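4. Recording demonstrations with the hand-held gripper

This section covers a normal recording session, from switching on the gripper to handing off the files. It assumes you have already mounted the camera and paired the gripper with the Brellus recorder (section 3). If the recorder shows error 229 at start-up, the pairing was lost. Go back and repeat it before you continue.

4.1 Before you start

1. Charge the gripper until the battery light stays green.

2. Wipe the lens with the cloth supplied. Do not use alcohol.

3. Check the square markers on the fingers. Each one must lie flat, with the whole black border showing. Replace any marker that is scratched or lifting at a corner.

4. Squeeze the trigger all the way and let go, four times. The opening width on the recorder should return to the same value each time. If it drifts, tighten the finger screws and try again.

5. Open a new session on the recorder and enter the operator name, the site and the task code. Use the site names exactly as they appear in the list (Bradberg, Abu Hammour). A session with a misspelled site will not be merged with the others.

Note: Task codes are three digits. Code 803 is reserved for practice runs and is left out of training.

4.2 Mapping the room

The software works out where the gripper is from what the camera sees, so it needs a map of the room before the first demonstration. Make a new map whenever furniture has been moved.

1. Stand at the work surface and hold the gripper at chest height.

2. Press MAP. The light turns blue.

3. Move the gripper slowly in a wide loop over the work surface, then tilt it up so that the far walls and the ceiling come into view.

4. Return to where you began and press MAP again. The recorder shows the number of points it found. You need at least 4,000.

Rooms with plenty of fixed detail map well. Shelving, brick, ceiling lights and air-conditioning units all give the software something to hold on to. Plain white walls and large windows do not. If the count is too low, turn so that the window is behind you and repeat the loop.

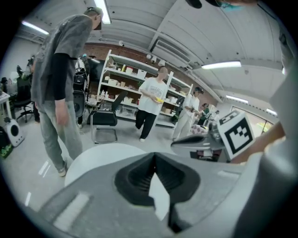 Other people may stay in the room and go on with their work while you map and record. The software discards points that move. Trouble starts only when someone stands close enough to block most of the view, or when two operators share a table and their hands keep crossing. In that case agree on who records first.

4.3 Recording a demonstration

1. Set out the objects as shown on the task card. Change their positions a little from one demonstration to the next.

2. Hold the gripper at the start position and keep still until you hear a single beep.

3. Press REC and carry out the task at a steady pace, a little slower than you would with your bare hand.

4. Keep both fingers in view of the camera the whole time. Do not cover a marker with your thumb or sleeve.

5. When the task is finished, open the gripper, back away from the object and press REC again.

6. Mark the demonstration as Good, Retry or Discard.

Caution: Keep your free hand away from the fingers while you squeeze the trigger. They can pinch.

Caution: Do not point the camera into direct sunlight. The picture may wash out, and tracking can be lost for the rest of the demonstration.

A small fumble is not a reason to discard. If you miss the object, reach again and complete the task – the corrected reach is useful to the learning system. Discard only if you dropped the gripper, used your other hand, or stopped partway.

4.4 Ending the session

1. Press and hold REC until the light goes out.

2. Connect the recorder to the upload computer and choose Copy and Verify. Leave the cable in until the check is complete.

3. Look through the tracking report. Demonstrations flagged in red lost their position and must be recorded again with the same map.

4. Put the gripper back in its case with the fingers open.

Do not clear the recorder yourself. Rasha Bitar clears it after the files have been checked at Flosier. Questions about task cards and codes go to Hussam Karam.

Section last changed March 19, 2020. The marker replacement steps will move to section 6 in the June edition.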